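How I Clean Up Scuffed Metal Before Painting It

I've been painting old metal stuff for years now, mostly planters and filing drawers and the odd mailbox, and the question I get most is why my paint stays on and everybody else's comes off in sheets by the end of summer. It's the prep. It's always the prep! The painting takes me an evening and the getting ready takes most of a weekend, and I've made my peace with that.

What you'll need: dish soap, a bucket, a couple of old rags, a plastic scraper, sandpaper (a medium grit and a fine one), a metal primer, and your paint. I use a Brundis primer in gray, mainly because the hardware store near me carries it and I already have three half cans.

Step 1. Wash it. Warm water, a good squirt of soap, and go over everything twice, including the corners. Rinse it and leave it somewhere to dry overnight. My friend Dalva swears by a hair dryer for the seams, and I've tried it, and it does help if you're impatient like me.

Step 2. Figure out what you've got. Run your fingernail along any old paint. If it lifts, it has to go. If it's holding tight and it's just dull, you can leave it and sand over it. One warning, though: if the piece is old enough that the paint might have lead in it, get a test kit before you scrape or sand anything, and if it comes up positive, stop there and call someone who handles that. 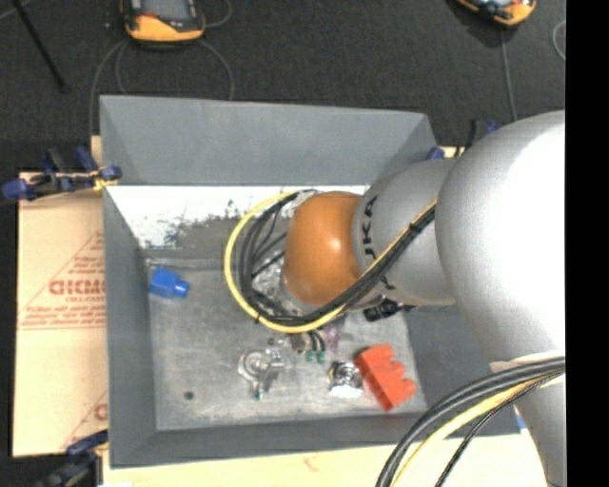 Chipped edges are where most paint jobs go wrong, so give them more time than you think they deserve. The trick is called feathering, and all it means is sanding the border between old paint and bare metal until you can't feel a ridge when you slide your finger across. A ragged line like the lower edge of that white strip, with the dark specks coming through, will show right up under a fresh coat if you skip this. Start with the medium grit, work outward from the chip in little circles, then switch to the fine. Wear a mask, please. And wipe with a damp rag as you go or you'll just be pushing dust around.

Step 4. Wipe down one more time and let it dry. Then don't touch it with your bare hands (I always do, and then I have to wipe it again).

Step 5. Prime. Thin coats! I do 2 of them and I let the first one sit for 4 hours, even when it feels dry way before that. If you're working in a garage in March, like I was with my last batch of planters, wait longer. Paint hates the cold. I try to hold off until it's 68 degrees in there, space heater and all, with the heater switched off and well away before any can gets opened.

Step 6. Paint, same idea as the primer. Brush along the long side of each panel and do the inside corners first, then the flat parts. Keep a wet edge and quit fiddling with it once it starts to get tacky.

Give the whole thing a full week before you put dirt or anything heavy in it. Next time I'll go over drainage holes, which I've been promising Dalva since last fall.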